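Beline Interlocking Floor Tiles, Four Months In

I wanted a home gym for years and what I had was a yoga mat that slid into the baseboard every time I did a plank. So back in March I finally caved and ordered the Beline rubber tiles, the black ones, after my neighbor Nhung Đặng let me jump around on hers for a while. (She has the gray. I think the gray looks nicer, but it was sold out for ages and I am not a patient woman!)

Ordering was easy. Delivery, not so much. The box is heavy, and the driver left it at the bottom of the stairs, so my brother-in-law Ferdinand and I dragged it up one step at a time while he complained about his knees. Get a second person, is what I'm saying.

Then there's the smell. Oh boy. The leaflet tells you to air the tiles out for a day and I'd say give them a week – on the porch, if you have one. Mine still smelled like a tire shop on day three, and you really notice it when your nose is right down there for push-ups. It's gone now, or else I've stopped noticing.
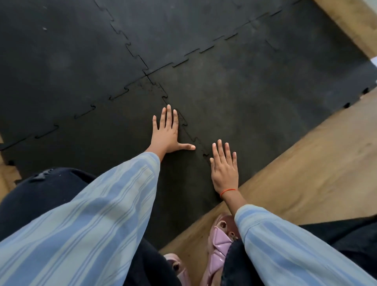
Putting them together took me one evening and a podcast. The tabs are tight, so I ended up kneeling on each seam and then whacking it with a rubber mallet I borrowed from Định next door. Once they're in, they stay in. I do lunges, burpees, all that silly stuff, and I haven't had a corner pop up yet.

My big gripe is dust. Black shows everything, and if you have a cat like I do, you'll be vacuuming a lot. A damp rag works better than the mop, which just leaves streaks. I also wish they'd throw in the straight edge strips instead of selling them separately, which feels cheap for what this set costs.

Noise is way better than I expected. I can drop a 10 pound dumbbell at six in the morning and my downstairs neighbor hasn't said a word, and she is not shy about saying words.

I looked at the Vondimura set too, but those tiles felt squishy in the store and I didn't like doing squats on them. Fine for a playroom, maybe. I'd buy the Beline ones again, and I'm already eyeing another box for the spot by the window where the bike goes.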